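Drallden cell, folding table
August 7, 2025

Started with the arms powered down. The left arm had been stopping now and then with a gripper fault, five times since the last entry, always near the end of a long reach. Peter thought it was the motor getting warm. I thought it was the connector, so we did that first.

Took the wrist connector off the left arm, cleaned the pins and put it back with a new clip. One of the two retaining screws was finger-loose. Did the same on the right arm, where both were tight. Cycle counter read 1,138 before we powered up again. Wrote that on the lid of the controller as well as here.

Ran home on both arms, then brought them in slowly over the cloth with the speed turned right down.

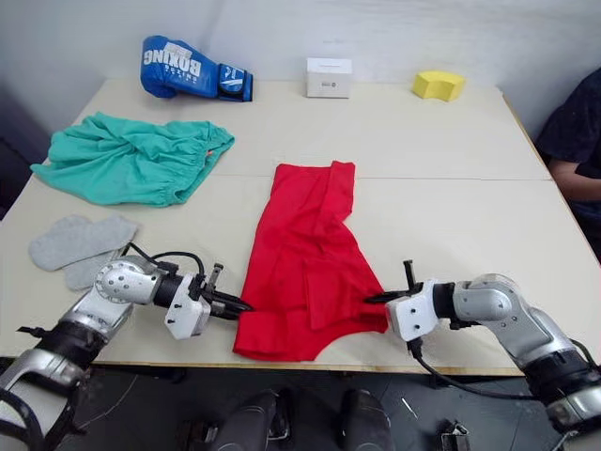

Grippers either side of the red garment, left fingertips at its edge.

The left arm was still a touch low at full reach — it scuffed the board on the far side of the seam. Loosened the table feet, levelled the two boards again and redid the height touch-off on each one separately. The old file had a single height for the whole table. New file is saved as lustholm_b, and the old one stays in the folder until October.

Next job was the fingers. Wiped the mesh faces with a dry brush first, then a damp cloth, then checked the open position against the setting in the Tultier software.

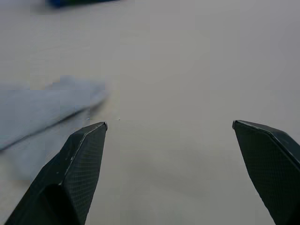 Laiba Awan, cell notes

Lint packs into the mesh and the grip goes off well before the fingers look worn. The brush gets most of it out. Don't use solvent on them, it leaves the faces slick for a day. Open width was fine. Closing force had been set to 233 in the config, which is left over from the thicker towels, so I put it back to the default for shirts.

Then a two-handed pull at low speed to see whether both sides close together.
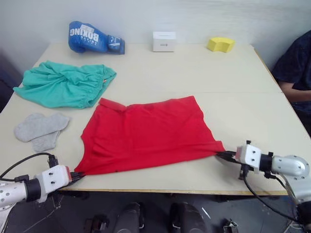
Red shirt held at its two bottom corners, hem pulled out between the arms.

Peter Havlíček watched the log during the pulls. No gripper fault so far, but it needs a full day of running before we cross it off. The cable on the right wrist hangs lower than I like and wants a longer tie at the elbow. Russo ties are in the second drawer.
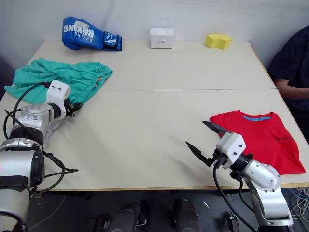
Do the heights need redoing after a finger swap?

Only the touch-off for the arm you changed, on both boards. The other arm keeps its values.

Left to do: elbow tie on the right arm, spare clips to order, copy lustholm_b to the backup drive.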